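Mullelance Community Laundry and Advice Room
Progress report to the Hilia Fund
January 2022

Period covered

This report covers the second half of the grant. The first half was reported separately and we have not repeated those figures here except where a comparison helps. The grant pays for the advice room, the debt and benefits sessions, and a share of the rent. Laundry running costs are met from tokens and from our own reserves.

Use of the service

We recorded 1226 visits to the advice room in the period. Most were repeat visits. A first appointment usually deals with the urgent letter, and the rest of the paperwork comes out at the second or third. Housing and heating costs were the main subjects, followed by benefit appeals.

Waiting time for a first appointment went up in the fall and has stayed up. We aimed for one week and are now closer to two. We lost an adviser to a full-time job at the county and the post was empty for seven weeks. It is now filled, but the new adviser is still in training and cannot yet take appeals.

Laundry tokens sold came to 2568. The drop-in hours next to the laundry are still our best source of new clients - people ask a question while they wait for a wash, and many of them would not have booked an appointment.

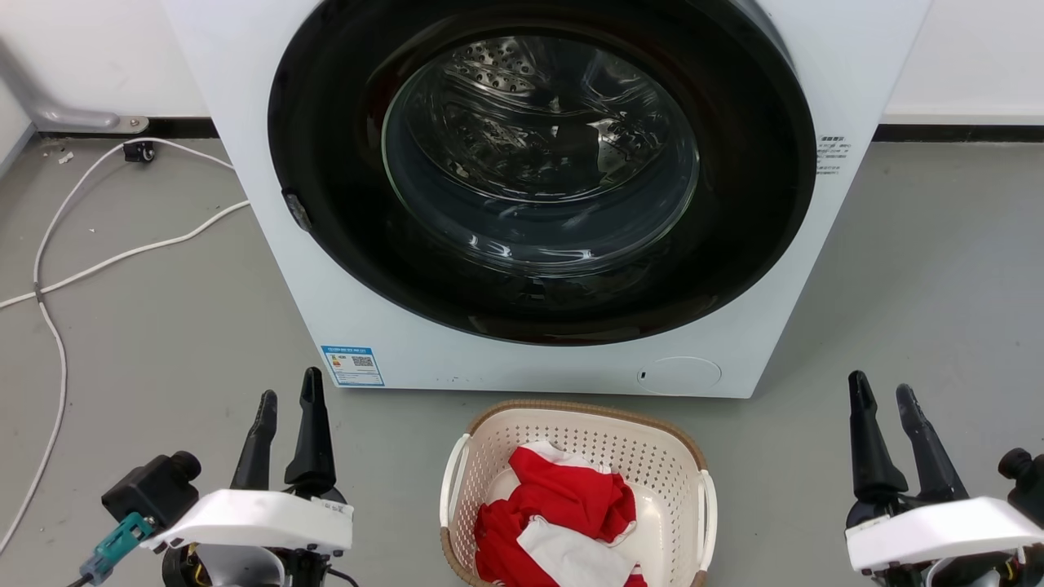 Outreach in Zellaria and Simiyu

The Zellaria session runs every other week in the library meeting room. Attendance has been steady. The library has asked us to move to an afternoon slot from the spring and we have agreed, although it will clash with school pickup for some parents. We will look at the numbers after one quarter.

Simiyu has been harder. We planned a weekly session and held 15 in the period. The others were canceled, four for staff sickness and the rest when the hall was closed for roof repairs. The hall expects to be open again by the time you read this. If it is not, we would like to use the money set aside for hall rent to pay for home visits instead, and we ask for your agreement to that change.

Leaflets

Some 700 copies of the heating costs leaflet were given out. The text was checked against the current rates before printing. A section on prepayment meters was left out for space and clients have asked for it, so it will go into the next print run. The Spanish version is translated but not yet proofread.

Premises

The rent review was settled at a lower increase than we had budgeted for. The advice room now has a door that closes properly, which was a condition of your award. Sound still carries through the wall on the laundry side during a spin cycle, and we have moved the interview desk to the far corner. A quote for lining the wall is attached to the budget sheet. We are not asking the Fund to pay for it.
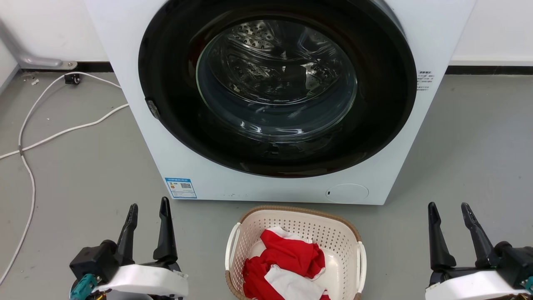 Front-loading washer with the energy label on the lower left of the front panel.

Budget

Spending is slightly under plan. The underspend is almost all salary from the weeks when the adviser post was empty. Printing went over because paper prices rose between the quote and the order. Travel is under, for the reason given in the Simiyu section. We ask to carry the salary underspend forward and use it for appeals training, which was not in the original budget.

Next period

The new adviser should complete training in the spring and begin taking appeals under supervision. We will report waiting times monthly until they are back to one week. The client survey was due in this period and was not done. It will go out with the next appointment letters, on paper and by text message, and the results will be in our final report.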